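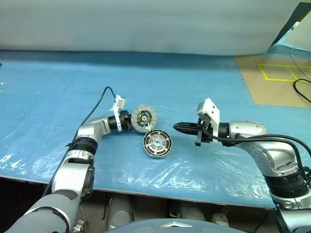 ## Unit 6: Reading a vendor's offer for a two-arm assembly cell

Bring the Grenik data sheet and the Kaplan quote to class. Both are in the course folder. Room 202, same as last time.

### What is being sold

Grenik is a two-arm package: arms, grippers, wrist sensors, a controller, and a year of software support. Fesesora resells it with a "skills library," a set of trained motions for handling motor parts. The brochure says the system can learn a new part in one afternoon. Keep that line in mind. I will come back to it twice.

The Kaplan quote covers the same job with a single arm and a fixture. It is duller to read and a good deal cheaper.

### Claims worth slowing down for

**"Handles stators and rotors without fixtures."** A round part on a flat surface can turn when you grip it at the rim. A second arm could steady it, if the software uses both arms together. The data sheet lists dual-arm motion as supported. It never says which of the library skills use it. Ask.

**"Success rate above industry norms."** Whose norms? The footnote gives 56 trials on one part. There is no word on who reset the part between trials, whether it started in the same spot each time, or what counted as a failure. If a person nudged the disc back into place and the run went on, was that a success? I asked Fesesora by email in February and got a link to the brochure.

**"Safe for delicate windings."** The sheet gives a maximum grip force and stops there. Force is only part of it. A gripper that closes on the rim at a bad angle can drag one part across another, and scraped winding insulation may not show up until electrical test. Short leads and connectors are worse. They bend, they hide under things, and they don't look the same from one unit to the next.

**"Cycle time of 16 seconds."** Pick to place, from a known position. Finding the part is not included, and neither is a retry.

### The afternoon claim

Drarkance, the training service bundled with the package, charges by the session. The sample contract allows for 23 sessions in the first year. I would like somebody to square that with "one afternoon." The kindest reading is that one afternoon gets you a motion that works on the part you showed it, under the lights you had on that day. Shiny metal and shiny table covers are hard on cameras, and the contract lists "changes in surface or lighting" as grounds for a new session. Read section 4 before you tell me I'm being unfair.

### What I do like

- The wrist sensors sit close to the grippers, so the system has a near view of the grasp.
- Spare fingers are priced separately and the price is reasonable.
- The log files are plain text.

### For next class

Write one page. Pick one claim from either offer and design the test you would want to see before signing. State the starting position of the part, who is allowed to touch it, when the clock starts, and what ends a run. Do not use the vendor's own part.

Half of last term's papers forgot the clock.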